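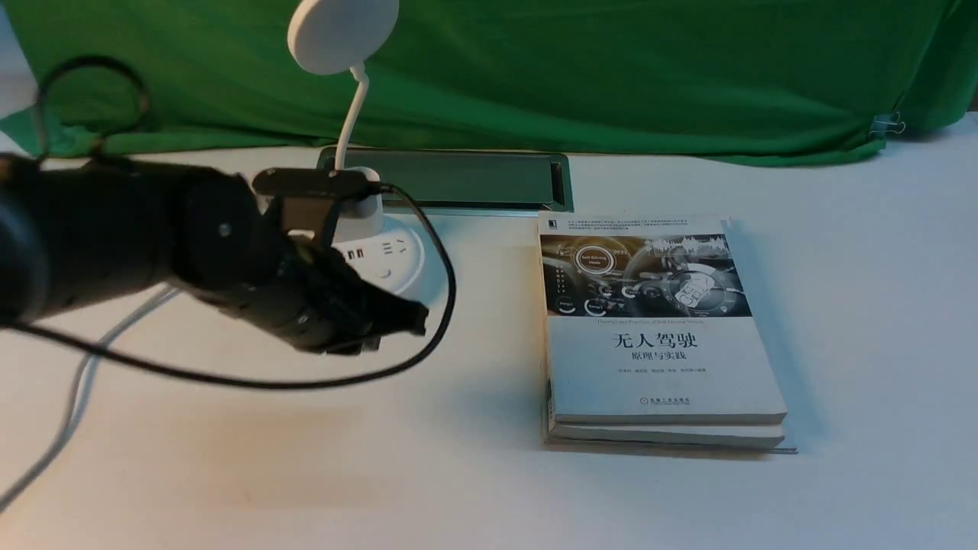

The club arm on the white table, with two books for it to work around.

Workshop tips for a home or club robot table

These tips come from our student robot club in Hudside. We have one arm and one table, and this year the project is called Clerken. The task of Clerken is simple to say: the arm must tidy a desk. It must put books in a stack, move small things to a tray, and not touch the lamp. I keep the table in order and I write down what we learned, so the new members in May don't have to learn it again.

Many of these tips are good also for a sewing table, a soldering corner or a desk where you repair things. I put them in the order we met the problems.

The table top

A plain, light top is the best. On our first table there was a wood pattern, and the vision program found edges where there were no edges. We changed to white and the false edges went away on the same evening.

White has one bad side. It shows every mark from rubber feet. Wipe with a damp cloth and a drop of dish soap, then with a dry cloth. For black rubber marks use a white pencil eraser, softly. Do not use the rough side of a kitchen sponge. It takes away the shine in one place, and after this the lamp makes a strange spot there.

White also takes the color of the light. With a window on one side and a lamp on the other, one half of the table can look cream and the other half blue. To our eyes it is nothing, but for the program it was two different tables. Set the white balance of your camera by hand and write the value on a piece of tape.

Cloth at the back

We hang a green cloth behind the table. Before this, the program saw people walking and chairs, and it got confused. A few things about the cloth:

Buy it wider than the table. You can always fold the rest.
Wash it one time before you hang it, alone, in cold water. New green cloth gives color.
Iron it, or spray it with water in the evening and let it hang. Small soft folds did not disturb us. Sharp fold lines from the package did.
Hold the lower hem with office clips or clips for clothes, if it likes to move. One good clip near the end is often enough.
Cotton is better than shiny cloth, which throws the light back.

Cables

I must write most about cables, as we lost most time with them. A cable on an arm needs to be long enough for the farthest position. When the arm is near, the same cable makes a big loop, and this loop can catch a cup, a lamp or the corner of a book.

Move the arm by hand, slowly and with the power off, to all the corners of the table before you fix any cable. Look where the cable is tight. Then fix it with hook-and-loop strips, not with plastic ties. You will change your mind many times, and a plastic tie must be cut each time, very near to the cable you want to keep.

Leave a soft curve where the cable goes into a plug. A curve as wide as a coffee cup is good. If the cable must bend hard, it will break inside, and you will search in the program for a mistake that is in the wire. We searched for 7 evenings. Finlay Geddes found it when he pressed the plug with his thumb by accident and the arm woke up.

Thin cords which lie flat on the table should go out at the side where the arm is mounted. Keep the front strip of the table free. It is the place for your hands, your notebook and the stop button when you bring it closer.

Power strip

Put the power strip where you can reach the switch without reaching under the arm. I know it looks nicer when it is hidden. We had it hidden under the table for one month, and each time somebody had to go on the knees.

A round strip takes less place than a long one, but big adapters fight for the room on it. Plug in the biggest adapter first and see what is left. Do not plug a second strip into the first one. Pull the plugs out by the body, never by the cord. Dust it with a dry brush, unplugged.

Lamp

A small desk lamp with a bent neck is enough. Let the light come from above and a little from behind the arm. When it came from the front, the shadow of the gripper fell exactly on the thing to pick up. Use the same bulb all the year. Our note says 3000, and this is the number on the package for the color of the light; when somebody buys another one, all our saved pictures look different from the new ones.

If the lamp is light, put something heavy on its foot. Not a cup of water!

Books as practice objects

Books are very good for practice and cost nothing. They have straight edges, they do not roll, and the cover has a lot of print for the camera to hold on to. We use a Chinese textbook about self-driving vehicles, which I like for this because of the big picture of a car inside.

Start with hard or stiff covers. A soft cover bends up when the gripper pulls, and the pages open. A thick rubber band around the book will keep it closed, but take the band away after the training, it leaves a line in the cover.
Put one book on top of another when you want the arm to learn height. Begin with two.
Mark the start place with four small corners of paper tape. Take the tape off before one week, later it leaves glue. Cooking oil on a cotton ball removes the glue, and then soap removes the oil.
Do not use library books. We had to pay for one.

Gripper

Clean the tips with a cloth and a little alcohol before each training. Fat from fingers makes them slide on shiny covers. If they still slide, cut two small pieces from an old kitchen glove and fix them with double tape. Change them when they look smooth.

When you stop for the day, put the arm in its rest position first, and only then switch off. Ours falls down if you forget, and it fell on my hand once. It was not a big pain but I remember it.

Numbers from our notebook

At the Padside meeting Clerken had to push a book to the marked place. Before we fixed the cable and the lamp, it was right in 60 tries of each hundred. After, in 79. We changed nothing in the program between these two. The team from Leckie had a much nicer program than ours, and they asked me mostly about the clips.

Keep a paper notebook for this, with a pencil on a string. Write the time, who was there, and what you moved on the table, also if it was only the lamp.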